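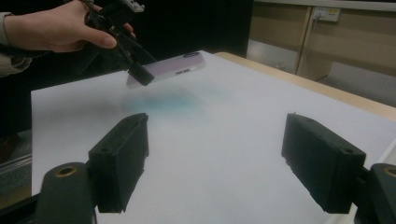
A pale lavender-white phone, held above a work surface.

Feb 14, 2025
By Noemí Varela

Gus Fitzsimmons gave up his smartphone in January, and he'll happily tell you all about it over coffee (two cups, in our case, and a slice of pie). "I was looking at the thing 249 times a day," he said. "My daughter showed me the number and I just about fell off my chair!"

He lasted 21 days before he bought another one, mostly for the maps. It stays in a kitchen drawer after supper now. "I read 3 library books last month," he told me, "and I've started calling my brother in Flakbridge on the landline again, which he pretends to hate."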